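Flavance says its new app will cut the time people spend waiting at walk-in clinics. It has said something like this before.

The company announced on January 30, 2018, that Okton, its booking service, will open to patients in Zerkivach later this year. Users pick a clinic, join a line from home and get a text when their turn is near. Flavance claims a test at 2 clinics cut the average wait to 9 minutes.
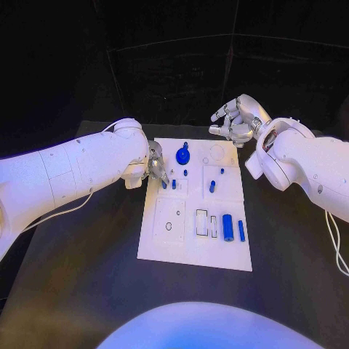

What it does not give is the average wait before the test, or how long it ran. The press release mentions 242 patients, all of whom signed up by phone and agreed to take part. People who walk in with a sick child and no smartphone were left out of the results, though they sit in the same chairs.

Frei, a rival service, made much the same promise and quietly dropped its waiting-time figures from its website. Its line is still long on most mornings.

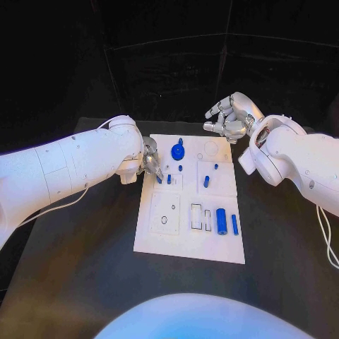
Two white arms over a white board on a dark table.

Clinics would pay 3,000 a year for Okton, plus a fee for each booking. Flavance would not say whether that cost could be passed on to patients. It also would not say who gets to see the booking records, or how long they are kept.

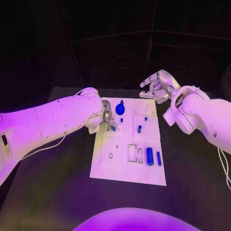 Mechthild Holzer wrote to us that her clinic already takes bookings by phone and still runs late by midmorning. What it needs, she said, is "another doctor, and an app is not going to look down anyone's throat."

Flavance plans to publish fuller results before the service opens. It gave no date.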